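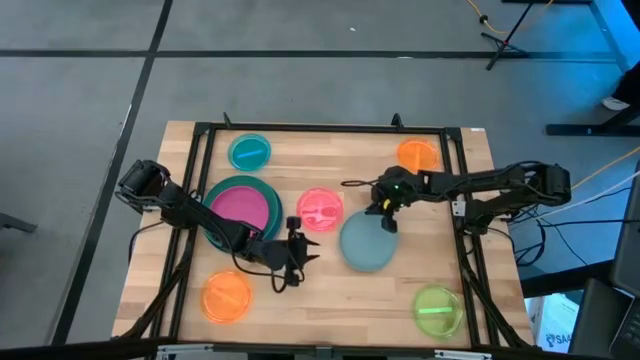 Why Plastic Plates Go Cloudy

Clear and tinted tableware leaves the mold with a smooth surface that passes light evenly. Haze develops when that surface is scratched, crazed or coated with mineral scale, and each fault calls for a different response.

Scale is the simplest case. A soak in diluted white vinegar dissolves it and the color comes back. Scratches stay. Crazing, a network of fine cracks near the rim, follows repeated stress and strong detergent.

Daranee Noiphan, who tests housewares at Osetel in Flendport, ran three resins through 1,000 dishwasher cycles. Polystyrene crazed first, at cycle 108. Acrylic lasted to 185. The copolyester plates finished the run with light surface wear and were put back in for another 1,000.

Noiphan stacks her samples with paper between them. Grit trapped between two plates marks both when they are pulled apart, and most of the scratches she logs are on the underside.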